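The Long Way to Put Away an Apple

My grandmother could set a table for twelve while talking on the phone and keeping one foot on the dog. I thought of her more than once during the days I spent with the people at Prothero, who are trying to teach a machine to do a small piece of what she did, and who are going about it in the only way that seems to work, which is to show it. Over and over, with plates and fruit and vegetables, until everyone in the building is sick of the sight of an eggplant.

Prothero has the ground floor of an old printing works, and the name of the project is Grerov. (I asked what it meant and got three different answers, so I will leave that one alone.) The aim for this year is 4000 good examples of ordinary table work - picking things up, setting them on plates, moving them from one plate to another. An example is one full turn at a task, from the first reach to the last letting go, with everything the cameras saw and everything the joints did stored side by side. On the morning I arrived, Mon 30 June, the count on the office whiteboard stood at 3489.

"People think the robot is the slow part," said Keith Bolger, who runs the sessions and has the unhurried manner of a man who used to teach driving. "It's us. We have to decide what we're asking for, and then we have to ask for it the same way twice."

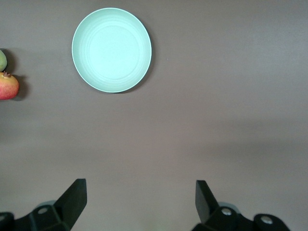

The same way twice, but never from the same spot twice. A learning system is a terrible literalist, Keith told me over coffee, and if the plate always sits in one place it will learn the place and forget the plate. So between turns somebody shifts things. A plate goes a hand's width nearer, a piece of fruit gets rolled over onto its other cheek, two things that were apart are pushed together so that one is a bit in the way of the other. I was allowed to do the shifting for a while, and I was surprised by how quickly I fell into habits. I kept making tidy rows! Keith let me make a good many of them before he came over, kindly enough, and messed them up.

The person guiding the arms works from a pair of handles made by a small firm called Traltar, and wherever the handles go the arms follow. It looks easy and I can report that it is a bit like buttering toast with somebody else's hands. My first grab closed on air. My second got hold of a peach and I was so pleased that I forgot what I had been asked to do with it, and the turn had to be marked as spoiled. Spoiled turns are kept, by the way, in a folder of their own. There is a school of thought at Prothero that they will be worth something later on, and another that they are taking up room, and the two have been having it out since October.

What I had not expected was how much of the work is done in words. Each example carries a plain sentence saying what was asked for, and those sentences get argued over far more than the hardware does. Is it "put the apple on the green plate" or "place the apple onto the green plate"? Does it matter? It does, a little, so both are used, along with all the other ways a person might say it with their mind on something else.

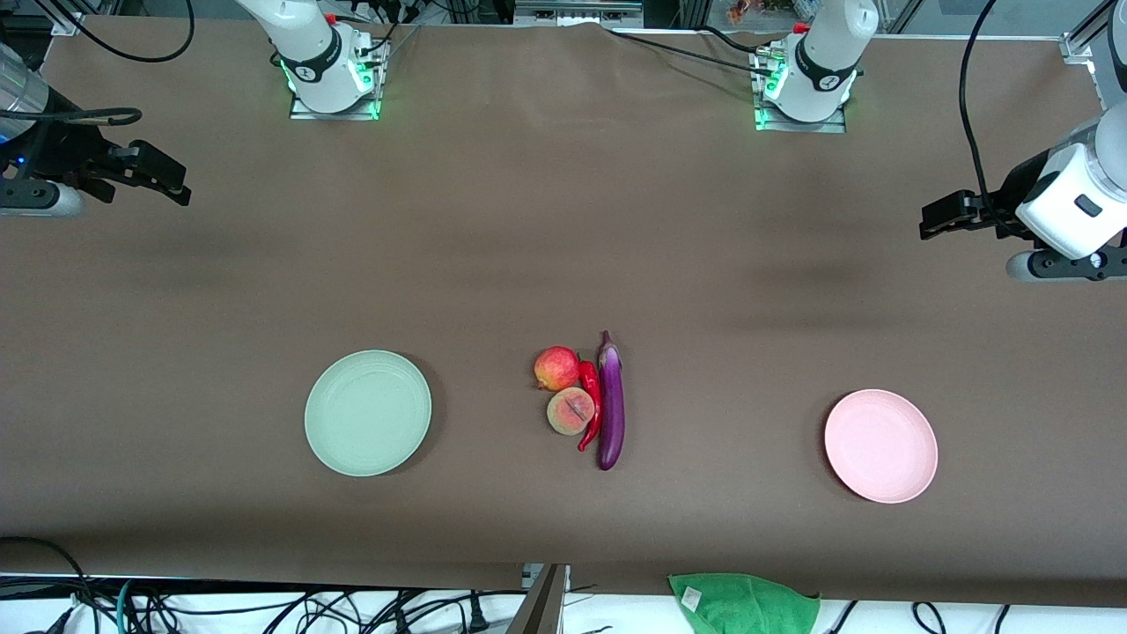 With two arms there is the further question of which one should do the reaching. A person never thinks about it. You take the nearer thing with the nearer hand, unless you happen to be holding something, or you are left-handed, or the cup handle is turned the wrong way. The guides at Prothero come with their own leanings, and the leanings end up in the examples as surely as a cook's does in the soup. Keith can tell who did a turn by watching it played back. One of his guides always pauses before she lets go. Another comes in high and drops down at the last moment like a gull after a sandwich.

He rotates them for that reason, in shifts of six turns and then a rest, and nobody does more than seven shifts in a day. After that, he says, hands get lazy and the examples get lazy with them. Checking comes in the late afternoon, when the turns are played back on a program called Bavard and anything doubtful is set aside for a second pair of eyes. I sat in on one of these sessions, meaning to stay a few minutes, and stayed until the lights were being turned off down the hall. There is something restful in it. A hand comes in, takes hold of a pepper, carries it across and sets it down, and then you watch another one.

I asked Keith whether he ever caught himself at home, noticing how he cleared the table. He said his wife had asked him to stop doing it out loud.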